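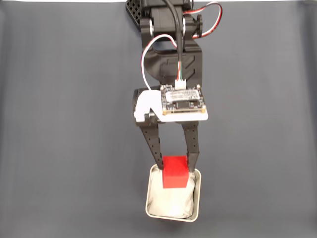
Grey has turned out to be the better colour for the work table, so I am going to put the question of green or grey to rest for my own part. I ran the green baize all through last winter and it made every bone button look yellow. The grey is a plain matte cloth from Mägi, sold for lining drawers, and it has a slight blue to it that doesn't bother me. I have it laid over the table without tacks or tape, and it does go into soft folds, but a small white square tray still sits on it well enough and shows up clearly against the grey, so I don't lose track of where I put it down.

To answer the points in the message below, in order.

Cloth. Mine was $18 for a piece that covers the whole top with a bit over. I washed it once before use and it gave off a fair amount of lint in the dryer, then none after that. I would not iron it flat. I tried that on an offcut and it went shiny, and the shine is worse under a lamp than the folds are. If the folds trouble you, hang the cloth over the shower rail overnight and lay it again in the morning.

Trays. I use the Dostar ones, the small size, white. They also come in black and in a clear plastic. The clear is no good for glass beads. The black is all right for pearl shell but I only bought one and hardly ever reach for it. Somebody on the list was cutting down meat trays from the supermarket and those work too, except they are so light that you knock them with your sleeve. If you have a lot of them already, stick a square of felt underneath.

Sorting. I go by material first and size second. I know the printed sheet says the other way about. With the Culudside lot I had 2000 to get through, and sorting by size first meant I handled all the horn twice. Shell and glass I keep apart from metal from the very start. The metal ones came to me in a biscuit tin with a rusted seam and I have been brushing orange dust off things ever since.

Only work one tray at a time if the buttons are not yet listed. I had several going at once in the spring and two of them got swapped when I moved the table over to the window. It took an evening to put right and I am still not certain about a group of small brown ones that I have down as vegetable ivory. If anyone has a reliable way to tell that from casein without heating a needle, I would like to hear it.

Light. North window here, which is no help to those of you in the other hemisphere. After dinner I use a desk lamp with a daylight bulb and keep it well to the side. Pale cloth throws it back in your eyes, and the grey doesn't.

Numbering. Item 1616 on the Gradcombe list is entered twice, once as a livery button and once as a blazer button. It is the blazer one. The livery button should be moved to the end of the list and given a new number. Whoever holds the file, could you please fix that before the October swap, as I have already written the tags.

I will have spare cloth at the swap, enough for 4 small tables if they are card tables. No charge, but bring something to carry it in. I won't be bringing the green baize, it has gone under the dog's dish.

On August 21, 2018, a member of the Gradcombe button list wrote:

> Hello all,
>
> I have taken on a box from the Culudside sale and am setting up the spare
> room to go through it. A few questions before I start.
>
> What do people put on the table? I have been using an old bath towel, and
> the shanks catch in the loops. I have seen green baize recommended in
> older messages but also a couple of people saying grey.
>
> Is it worth buying proper trays or are saucers fine? I have plenty of
> saucers but they are patterned.
>
> Do you sort by size or by material? The sheet says size.
>
> And what is the best lamp? Mine is a warm bulb and I can't tell cream
> from white after supper.
>
> Last thing, I think there may be a mistake in the numbering somewhere
> past 1600 but I may be reading it wrong.
>
> Thanks for any help. I am in no hurry with it.

To unsubscribe, send a blank message to the list with the word unsubscribe in the subject line. Please trim quoted messages when replying.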